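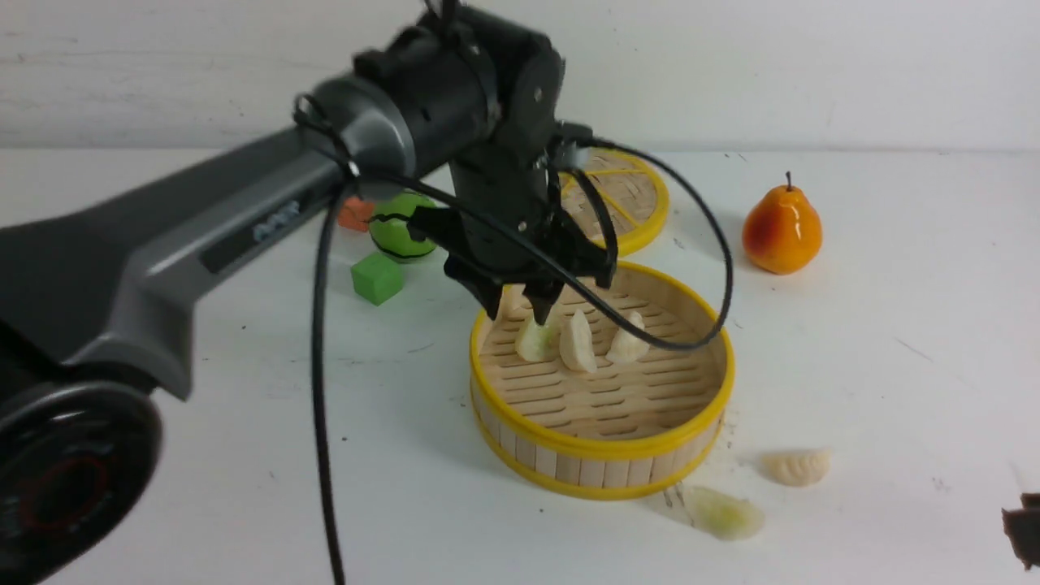
Dumplings in the round bamboo steamer, white table. Grollwood set.

Grollwood steamer and dumpling set: readme

Quick notes so people can use the folder before I get the proper writeup done. Last touched August 14, 2022. Ask Yee-man Tsao about the files, Chun-yin Lau about anything to do with dumplings.

What's in it
1257 stills, 151 short clips. Subject is dumplings in and around a bamboo steamer: setting them in, spacing, lifting out, moving to a plate. Some empty-steamer stills for colour matching. No cooking on a stove anywhere, no sauces, no eating.

Folders
stills/ - everything, flat, no subfolders, sorry
clips/ - same sessions as the stills
labels/ - one text file per still
old/ - ignore, will delete once Chun-yin has checked it

Labels
steamer_rim, steamer_wall, steamer_floor, dumpling, table, plate, other.
Rim is seperate from wall on purpose. The yellow rim and the pale slats behave very differently under our lights and people kept asking for it split. Floor means the slatted base only. If a dumpling covers the slats, that bit is dumpling, don't guess at what's under it.

Dumplings get a second tag for shape and a third for colour:
shape: crescent, round, flat, unsure
colour: cream, greenish, other, unsure
Crescent is any half-moon with pleats, upright or fallen over. Greenish covers the pale translucent ones as well, even where it's barely there. Chun-yin's rule is that if you have to tilt the monitor it's unsure.

Spacing
Dumplings shouldn't touch each other or the wall. A row is fine, so is a ring. Where two are touching the label file has touch=1 at the bottom. 167 stills have it. Don't drop these, they're useful for the edge work.

Table
White tabletop all the way through the Grollwood sessions. Renen kitchen was stainless and lives in its own set, please don't merge them, we tried and the white balance was a nightmare.

Known problems
- rim blows out to near white in a few of the afternoon stills
- cream dumplings against pale bamboo, label edges are loose, expect a few pixels of slop
- early files say "basket" instead of "steamer", same thing
- 2 clips have no sound. none of the sound is any use anyway
- plate label is missing in places where the plate is only just in view. On the list

If you're adding to it
Same steamer please, not the bigger one from Hurkum. Wipe the slats between rounds, flour gets in the gaps and shows up badly. Lid off and well out of the way. Name files date_session_number, lower case, no spaces. Put new labels in labels/new and Yee-man will move them accross.

Use
Fine for anyone at Renen or Hurkum. Outside that, email first. Credit as "Grollwood steamer set, Tsao and Lau".

Still to do
sizes for the dumplings, better plate labels, rename the basket files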